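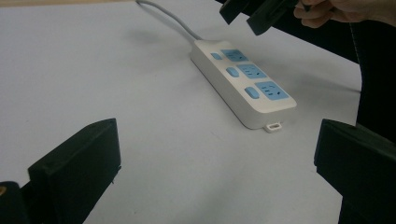 **Asociación Natden › Foro de socios › Vida interna**

## ¿Cambiamos el horario del local?

**tejongris**
Abro hilo porque en la asamblea de marzo se nos fueron dos horas discutiendo el logo y a esto le tocaron 4 minutos. La junta propone abrir de 17:00 a 21:00 en vez de por las mañanas. ¿Opiniones? Se agradecen por escrito y sin gritos.

**marusia_77**
En contra. Por la mañana vamos los que vamos. Por la tarde irán los que dicen que irían.

**quenotengoprisa**
> los que dicen que irían

Presente. Trabajo hasta las cuatro y pago la cuota igual que tú. De momento soy socio de un felpudo.

**marusia_77**
Un felpudo muy bueno, lo elegimos por votación.

**Flequillo_Norte**
Los de Flelari abren mañana y tarde y no se ha muerto nadie.

**tejongris**
Flelari tiene local propio. El nuestro lo compartimos con el coro Nunon, que ensaya a partir de las 19:30. Los he oído a través del tabique y son muy constantes.

**quenotengoprisa**
Pues dos tardes y el resto mañanas. Y el coro que cante, que igual se nos apunta alguno.

**marusia_77**
Dos tardes lo puedo tragar. Lo que no trago es que se decida en el bar D'Amico después de la reunión, como lo del logo.

**Flequillo_Norte**
Lo del logo se decidió *durante* la reunión. En el D'Amico solo cambiamos el color.

**marusia_77**
Ah, bueno.

**tejongris**
Somos 29 socios con derecho a voto y en este hilo hemos escrito 4, contándome a mí. Subo la encuesta esta noche: mañanas, tardes o mixto. Para lo del color, abrid otro hilo, por favor.

**quenotengoprisa**
Voto mixto. Y que conste que el verde de antes era mejor - mucho mejor.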